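# Two Fingers, One Sofa

*Comparing a pair of parallel grippers on a job neither was designed for*

Most gripper data sheets are written for parts. They list stroke, closing force, repeatability and payload, and they assume an object with a shape of its own. Cloth has no such thing. A pair of shorts weighs next to nothing, gives no useful edge to measure against, and changes outline each time a finger touches it.

The test bench at Flarnport was set up to find out how much of a standard data sheet survives that kind of object. Pravesh Mtshali, who runs the bench, chose two finger sets that fit the same gripper housing. The Olell set is the cheaper one: long, tapered and hollow along the inner face. The Kuson set is shorter and blunter, with a flat rubber pad. Both were run on a two-arm rig under teleoperation, with the same operator, the same clothes and the same furniture, for a total of 600 folds.

The furniture matters more than it sounds. A lab table is hard and flat, and a finger that comes down too far simply stalls. A sofa seat gives. The finger sinks in, the upholstery rises around the tip, and the jaws close on whatever is there, including the sofa.

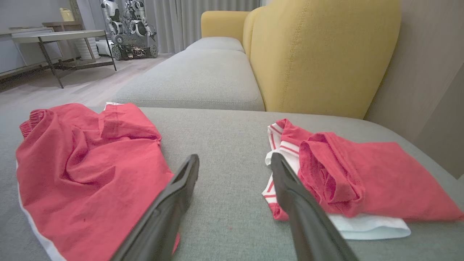
*Wrist camera view, with the fingers over the seat and red garments to either side.*

Mtshali set the pass criteria before the first run. A pick counted if the fabric stayed in the jaws through the lift and the first fold. A pick that caught more than the intended layer was logged as a fail, even if the fold came out looking acceptable. Of the 600 attempts, 479 passed. The tapered fingers accounted for the larger share of those passes, and the gap widened on thin sports fabric.

"The blunt pad holds better once it has something," Mtshali says. "Getting something is where the time goes. A narrow tip can go in under a hem. A wide pad pushes the hem away and you chase it across the cushion."

The padded set did win on heavier items. With towels and a fleece top, its slip rate during the lift was lower, and the operator needed fewer second attempts. It also left no marks. The tapered tips pulled a thread on two occasions, both times on a loose knit.

## What each camera contributes

The rig carries a camera at the head and another at the wrist. Before the test, the team expected the wrist view to do most of the work. It shows the fingertips at close range, and with a rigid part that is usually enough to finish a grasp.

With clothing it was enough for the last inch and not much else. At close range, one fold of red fabric looks like the next. Operators using the wrist view alone picked the right layer less often and moved more slowly, because they kept backing the arm off to see where they were. The head view gave them the outline of each garment, the spacing between the two grippers, and the position of trim and hems, which turned out to be the landmarks they steered by.

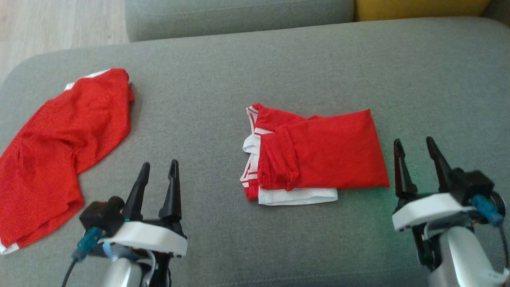 ## Controller settings

Both arms ran from a Buthelezi controller, which allows the closing force to be capped separately from the closing speed. Three changes to the default profile made a difference:

- **Force cap.** Lowered until the jaws could close on a single layer without dragging the cushion cover along with it.
- **Approach speed.** Cut for the final part of the descent only. Slowing the whole move added time and did not improve the pick.
- **Open width.** Reduced from full stroke. Wide-open fingers tended to catch neighboring fabric on the way down.

A fourth setting, compliance in the wrist axis, was tried at several values and then returned to stock. Softer settings protected the sofa but let the tips wander sideways on contact. The controller logs at 900 samples per second, and the traces show the wander clearly: a short sideways step just after touch, followed by a slow drift back.

The long fold remains the hard case. Bringing a garment into a narrow strip requires both arms to move together, and any difference in grip height puts a twist in the result. It also calls for the arms to work at opposite ends, where the gripper housing starts to block the head camera's view of the fabric.
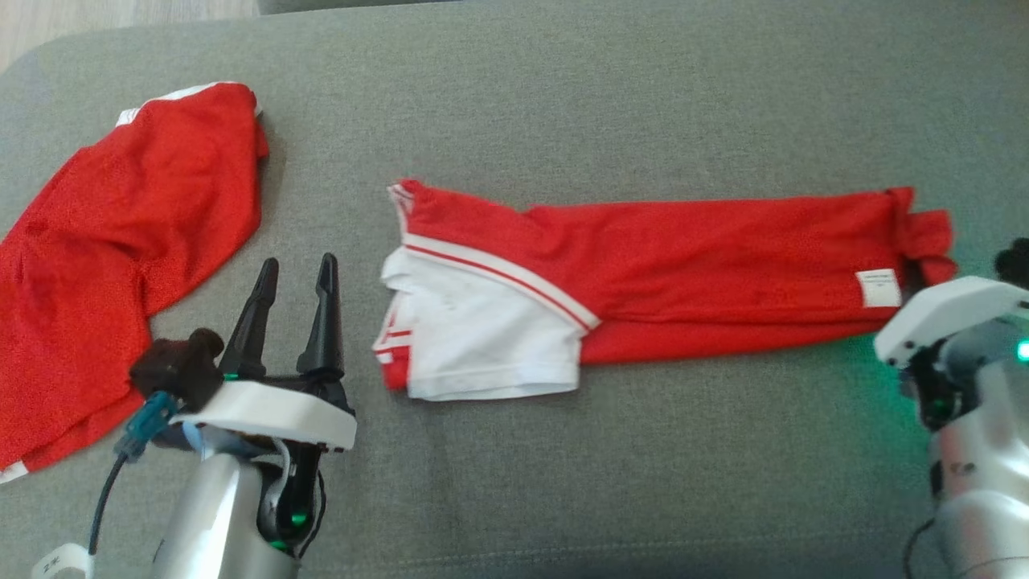
*A garment folded lengthwise, its right end behind the gripper. A second lies crumpled at left.*

## Which set to buy

For mixed laundry on soft furniture, the Olell fingers are the better starting point. They are easier to place, and placement was the main source of failed picks. Buyers handling mostly towels or bedding should look at the Kuson pads, and should expect to lower the approach speed further than the manual suggests.

Changing between sets takes 6 minutes with a hex key, plus a recalibration of the open and closed positions. Mtshali now keeps both on the bench. The next round, planned for May, will use a hybrid finger with a tapered tip and a short pad set behind it. The pass criteria and the clothes will stay the same.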